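Koredura Opens Visitor Lounge

Koredura has opened a visitor lounge on the ground floor of its Mirkport office. The room, finished in April 2024, has gray carpet tiles and small white tables.
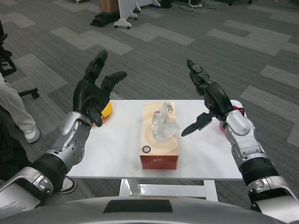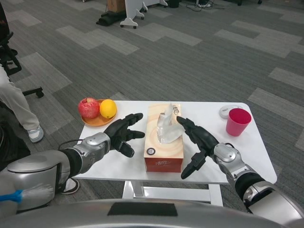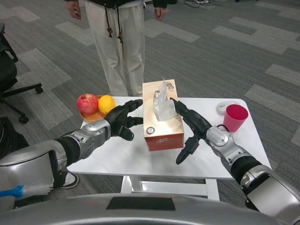

The lounge covers 501 square feet and will be open to guests on weekdays. "Visitors asked for a place to sit before meetings – now they have one," said Montserrat Montes, office manager. Furnishings cost nearly $4,000. Questions may be directed to the front desk, extension 809.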